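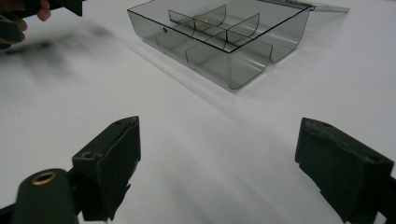
Vurkex asked under my April post whether a see-through box really helps, or if you end up with the same mess, only visible. Fair! But I'm a convert. My beads lived in jam jars for years, and I bought the same pale pink ones 3 times over.

So I went to the craft market in Wenstead and came home with a smoky gray plastic box with a hinged lid. I love it far more than a box deserves.
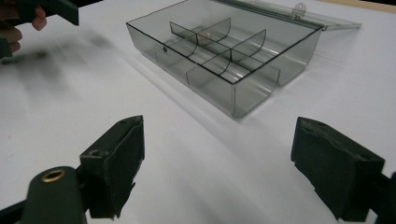 **Filed under: Beads & Bits**

The dividers are curved, so each section is a little scoop. With square corners I'm forever chasing the last seed bead with a fingernail – these should let me slide them up the side. I have 10 colors to sort and 954 beads in the Wamstead mix alone (it says so on the bag), so some colors will have to share.
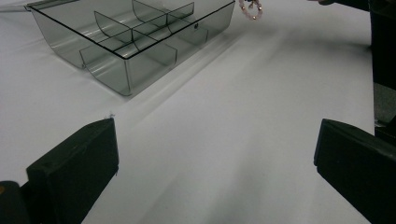
*Gray organizer on the white table, pink bracelet at the top*

Next up are the clasps and jump rings, which are still in a cookie tin. If you've found a good way to keep jump rings from linking up, please tell me!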